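We use cookies to remember your preferences and count visits. Accept | Manage settings

Bench notes: Wevlow simulation kit, trial license
December, started 9:40 a.m.

The download finished overnight, which I choose to count as progress. Wevlow sells this as a "ready cell": one big arm, a table, a room to put them in, and a scripting layer that is supposed to let us rehearse a pick before we let anything heavy move in the real shop. We have the trial license. The sales sheet uses the word "effortless" 3 times, so I put on a second pot of coffee.

Install notes for whoever repeats this. The installer wants its own folder and will sulk if the path has a space in it. It also wants the Prekance plugin for contact physics, sold separately, although the trial includes it and reminds you of this at startup, at shutdown, and once in between. First launch took 37 minutes, most of it spent on a progress bar that reached the end and then thought about it. Second launch was quick. I have no theory.

The default room has blue walls and a dark tile floor, like a dentist's office with ambitions. You can change it. The menu for changing it is under Export.

Scripting is better than I expected. Poses can be saved by name, and the names survive a restart, which puts Wevlow ahead of Stostitz, where we lost a whole afternoon of waypoints to an update. Joint limits are on by default and the error message tells you which joint is unhappy. I wrote a short approach routine, pointed the arm at the green part and switched to the high view to check for clearance. From up there the arm blocks most of its own work, and what I got to inspect was mainly elbows and shadow.
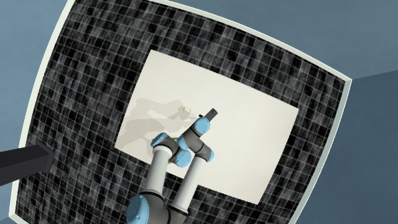 Gayan Siddiqui thinks I should stop judging clearance by eye at all and have the script log the shortest distance between gripper and part at every step, then argue with the numbers. He is right, and I told him so in a tone I may have to apologize for. The logging call exists. It's in the manual under "Miscellaneous."

11:15 a.m.

Added the distance log. It writes a plain text file, bless it, with a time stamp and a value per line. Units are meters unless you opened the project from the template, in which case they are millimeters. Wrote that on the whiteboard in red.

Changed the approach to come straight down with the wrist vertical, and moved to the room view, where you get the whole table and the two small arms on their pedestals. Those come with the template. I haven't given them any work yet and the license page is coy about whether scripting them costs extra. Sent a question to support.

The small pale part is a nuisance to pick out against that cream tabletop. Note to self: recolor either one before demoing this to anybody with a budget. There's also a clock on the back wall. I spent longer than I'll admit looking for the setting that controls it. 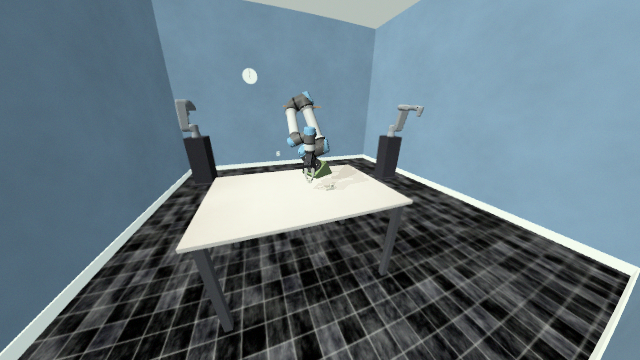
Where this leaves the trial

Worth keeping open until the license runs out. The arm model and the pose handling are good. The menus were arranged by someone with a grudge. I don't trust the contact physics yet, and won't until we run the same approach on the real bench and compare logs.

To do:
- Rerun the approach with the log on and the shadows off
- Ask support about the template units
- Get a quote with and without Prekance
- Find out who left the Kiss adapter manual in the sink

Comments (2)

benchrat: The 37 minute launch is the shader cache. It does that again if you update your graphics driver, so don't.

t_morrow: We bought the full license last year. The menus don't improve but you stop noticing. Support answered me in over a week, and they were very polite by then.

Recent entries
Stostitz waypoint export, a post-mortem
Relabeling the cable drawer, again
Kiss adapter plates: first fit
Which of our torque drivers still tell the truth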